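Werkstattbuch, Sonntag, Tisch 3

Heute nur das Gedeck für eine Person. Das Tablett ist das große blassgrüne aus der Lieferung Detlow, Fach 47. Ich habe es am Morgen gewaschen und mit einem weichen Tuch getrocknet, weil am Rand noch Kleber vom Etikett war. Das Etikett bitte nächstes Mal vor dem Spülen abziehen, sonst verschmiert alles.

Die Stäbchen sind die dünnen schwarzen von Lâm. Sie rutschen auf dem glatten Tablett leicht weg, man muss sie am dickeren Ende fassen.

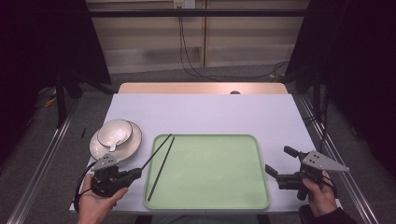

Wohin gehört der Löffel, wenn die Stäbchen auf dem Tablett liegen?

Er bleibt in der kleinen Schale, und die Schale bleibt auf dem Teller mit dem dunklen Rand. So steht es auch im Plan von Lalitz.

Für morgen: die zweite Schale von Sedano suchen, sie war zuletzt im unteren Regal. Servietten sind noch 500 da, das reicht. Ich möchte auch probieren, den Teller weiter nach hinten zu stellen – links ist es mir mit dem Tablett zu eng. Tischplatte abends nur feucht wischen, kein Spiritus.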